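### 4.2 Workcell rules and episode acceptance

All episodes were collected under a written set of rules that the three sites agreed on before the first session. The rules cover the state of the cell at the start of an episode, the conditions under which an operator must stop, and the checks an episode has to pass before it enters the Velutari set. The Cendbridge site drafted the first version, and Skornness revised it in June after a trial period in which 12 operators used it on the disassembly and assembly tasks.

The start-state rules matter most for the desktop computer tasks, where small differences in setup change what the arms can reach. An episode may begin only when the tower lies on its side with the panel off, the fixture plate is in place beside it, and no hand tools remain on the table. Figure 3 shows the cell used for the processor task.

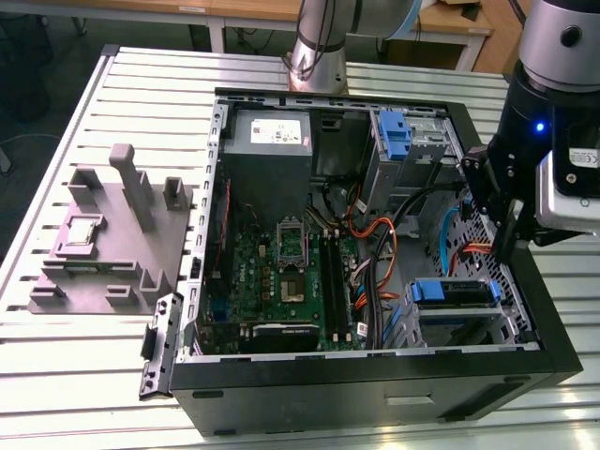
**Figure 3.** Desktop tower and fixture plate in the two-arm cell.

Processor handling has its own rule, as the socket contacts are easily bent and the damage is hard to see on camera. The operator must confirm two things before moving an arm toward the board: the processor is seated in its recess on the fixture, and the retention bracket on the socket is raised. Both conditions are met in Figure 3. Loose cabling is treated separately. A bundle such as the one running between the motherboard and the drive bays may stay in the case, but the operator must stop if a gripper catches a cable - even if the cable comes free without force.

Episodes were reviewed by a second person who had not operated the arms. Of 1,172 recorded episodes, 986 passed review. Rejected episodes were kept with a reason code and are released in a separate folder. We follow Van Rooij in logging every stop, including those the operator judged unnecessary afterward. Sites were also asked to repeat the full cell check after every 600 episodes, and after any change to a fixture or camera mount.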